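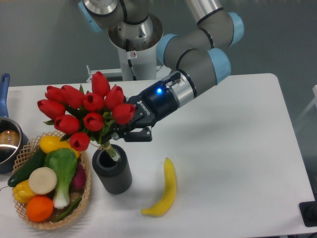

Open day at Rorkora: flowers, a long wait and a short talk

I've been to enough robot open days to pack a sandwich. The invitation from Rorkora promised "household manipulation in a realistic setting", and the train out was on time, so I went. It was March, it was raining, and the sign on the road still had the name of the tile warehouse that used to be there.

Rorkora shares its building with Kalis, which makes conveyor parts and had its own doors open that afternoon. Visitors were split into groups at the front desk and given a coloured sticker. Mine was green, and green meant starting with Kalis. I won't say much about that half. It was a clean shop floor with a good explanation of bearing wear, and the person giving it plainly knew the subject and didn't once use the word "revolution". I'd have happily stayed longer.

Then up the stairs to the lab. Our group was 26 people, far too many for the room, and those at the back watched most of it over shoulders. I got a place near the tape on the floor by being rude about it.

The realistic setting

The realistic setting was a white table against a grey wall. I'd like to know whose kitchen that is. The produce was artificial, basket and all: cucumber, bok choy, an orange, yellow pepper. A banana had been left out on the table by itself. Every item was a different colour and shape from its neighbour, and the light was flat and even. Nothing on that table was going to bruise, roll in a puddle of juice or stick to anything else.

The arm is a grey one with pale blue caps on the joints, bolted to a column behind the table, with a Robotiq two-finger gripper on the end. Rorkora didn't build either part and was upfront about it. What the company does is the software, which it calls Fedunell. According to the handout, Fedunell learns tasks from being shown them, and the same system is supposed to handle cups, cutlery, laundry and, for our benefit, a bunch of red tulips in a vase.

I'll give them the choice of task. Flowers are awkward. The heads are wide, the stems are narrow, and the whole bunch has to come down over an opening you can't see into very well from above. A person does it without thinking and then fusses with the arrangement for a minute. If a machine could do it with fresh tulips from the market, wet paper and all, I'd be impressed.

These weren't fresh tulips, though. They were artificial ones, tied with twine so the stems stayed together as a bundle. Tied stems are a much friendlier thing to hold than loose ones. I asked whether the system had been tried on a bunch without the twine and was told that was "on the roadmap". A lot of things were on the roadmap. 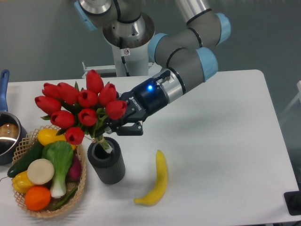
The demonstration

We were shown the routine 4 times. I'm going by my notes here, and my view was blocked for part of one of them by a man holding up a tablet.

The gripper holds the bunch just below the heads, over the vase, with the stem ends going into the opening. That's the part everybody leaned in for. Close up, the arm is slower than the promotional clip on the Rorkora site would lead you to expect. I asked if the clip had been sped up and the answer was yes, with a note saying so in the corner. I've since looked, and there is a note. It's very small.

By my reckoning 3 of the tries were fine. On the other one the operator stepped in and asked for a restart, saying the approach angle was wrong. It looked all right to me, but I'm no judge of approach angles, and I'd sooner see a team stop early than knock a vase on the floor. What bothered me was the talk afterwards, when the slide said "reliable". Four goes in front of visitors, one of them stopped by hand, is not a basis for that word. I asked for the longer-run figures and was told they'd be in a paper later in the year.

Somebody's daughter asked if it could put the banana in the basket. It was the best question of the day. The operator said it could, but it would need to be set up for that, and the schedule was tight. She looked at the banana for quite a while after that.

The vase itself deserves a mention. It's a short, dark cylinder with ribbed sides, and it stood out very well against a white table. I asked how Fedunell gets on with clear glass, which is what most people I know put tulips in. Glass is hard, I was told. Fair enough, and it was a straight answer, but I'd have liked it on the slide.
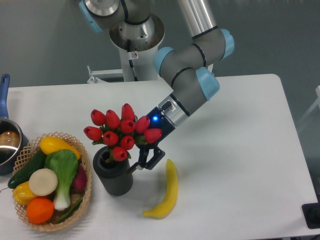 Gripper open beside the vase, tulips in place.

The part I did like was the moment when the fingers are open and clear of the stems, down near the tabletop, with the vase still upright. Letting go of something is harder than it sounds. Two fingers on either side of a rim don't leave a lot of room, and a small catch on the way out would take the lot over. Whoever worked on that piece of it has done careful work and should have been given more of the talk.

The talk and the rest

The talk was given by a partner firm, Cordier, which wants to put Fedunell into aged care homes. I found this half the weakest. There was a cost slide with no costs on it. There was a drawing of a smiling resident receiving flowers from a robot arm, and no word on who cleans the thing, who gets called when it stops at 2 in the morning, or whether any resident had been asked. A woman beside me who works in a home asked how it would fit past a bed. The speaker said the footprint was being looked at.

Coffee was in the corridor, with decent biscuits. I spoke to one of the engineers there, away from the slides, and got a much more modest account of the project. The tulips are a test they can repeat, the table stays the way it is so results can be compared, and homes are a long way off. I believed all of it. I don't see why it couldn't have been said upstairs.

Practical notes if you're going to the next one: parking is behind the building and fills early, the stairs are steep and the lift needs a staff pass, so ask at the desk. Get the green sticker if you can. The Kalis floor is worth the trip.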